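Floven Open Day

The Floven Open Day was a public demonstration of simulated robot manipulation held by the automation firm Floven on 13 March 2018. It was directed by Mounir Tawfik, then head of the firm's simulation group, and drew 100 visitors in groups of 40 or fewer.

The demonstration ran on Grurkasik, an in-house physics simulator. Visitors were first shown a parallel gripper model from a viewpoint just behind the linkage, with the fingers open. 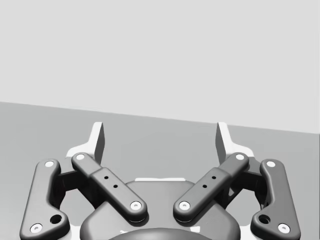 Joint limits and contact friction were covered in a short talk before the main session. Tawfik also described the solver settings – chiefly step size and contact stiffness – used at the Nasr laboratory, where the model was tuned.

The main session used a two-arm cell with a table, a red ball and a short glass cylinder. Operators controlled both arms from consoles in the next room.

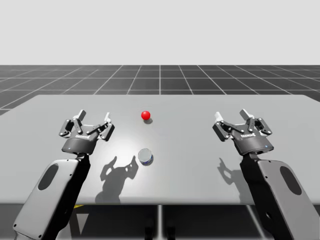
Each group was allowed 800 seconds at the consoles. Session logs recorded 2932 commands over the day, and were later used in the Girard report on operator delay, released in May. The event was not repeated in the same format.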